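The Odds-and-Ends Bin, and How I Finally Got It Under Control

Every house has a spot where things land when they don't belong anywhere. For years ours was the bottom of the hall closet, and every March I'd pull it all out, say some words, and shove most of it back in. Then I switched to sorting with plain gray bins and the whole business got a lot shorter (and quieter). A few of you asked how I do it, so I'm writing it down before I forget my own rules.

First, get two bins the same size. One is full of stuff and one starts out empty, and you set them one behind the other on something at waist height. I used to do this on the floor and my knees complained until dinner. A low table is fine, two small ones pushed together are fine too. Just check that they're level with each other, or the bin rocks every time you reach in and you'll go nuts.

Now, don't fill the first bin to the top! I know it's tempting. A small batch goes faster because you can see everything that's in there, and you're not digging. When I load it up I end up stirring the pile around with one hand like soup, and the same broken pen comes up four times.

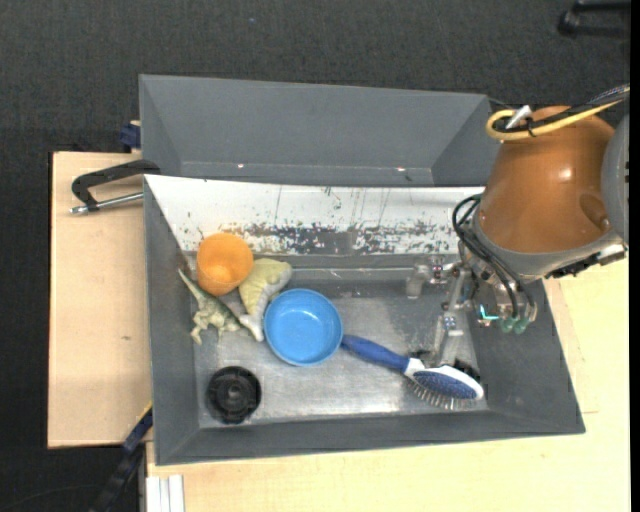 A plastic cup is usually the first thing I grab, and I always want to toss it back in the kitchen cupboard without looking. Look at it first. Run a finger around the rim, and if it's rough or split, out it goes. If it's good, wash it and put it with the others. Same goes for bowls. I had a Dodside bowl that rode around in the odds bin for 11 months because I kept thinking it was part of a toy set, and it was the one I'd been hunting for every time I made pancake batter.

Toy animals get their own treatment at my house. Hard plastic dinosaurs and that sort of thing go in a dishpan of warm water with a squirt of dish soap, and I go over them with an old toothbrush, especially down between the legs and along any ridges on the back. Rinse, shake hard, and stand them on a towel overnight. If one is hollow with a little hole in it, squeeze it out before you put it away or you'll be sorry later. Anything with batteries stays out of the dishpan and gets a damp cloth.

Hairbrushes! I don't know how they get in with the toys but they do. Pull the hair out with the tail end of a comb, then swish the bristles in a bowl of warm water with a drop of shampoo. If yours has a padded base, keep the water shallow so it doesn't get up inside, and dry it bristles down. My friend Nuala Hanrahan does hers every other Sunday-dinner cleanup, right after the pots, and I've copied her ever since.

Then there are the mystery parts. You know the ones, a knob or a wheel or a cap that obviously came off something. I keep a jar for these (an old Sendano pickle jar, wide mouth, very handy) and I put a strip of masking tape on each piece with the month on it. If I haven't found what it belongs to after 7 months, I let it go. I've broken this rule exactly once, for a stove knob, and I was right to, so use your judgment.

A word about the bins themselves. They get scuffed up. Mine have scrapes all along the insides and I've quit caring, but I do wipe them out between batches with a rag and a little white vinegar in water. Grit collects in the bottom corners, so tip the bin on its side over the trash and give it a couple of good smacks before you wipe. Stubborn marks will sometimes come up with baking soda paste. Try a small patch first, and don't use the scratchy side of the sponge on anything shiny.

As you sort, things that are staying in the same room go in the second bin, and things that live somewhere else go in a tote bag on the doorknob. When the bag's full I walk it around the house once. One trip! I used to get up for every single item and I'd come back forty minutes later having reorganized the linen closet.

Next time I'll do the tape drawer, which is its own kind of mess.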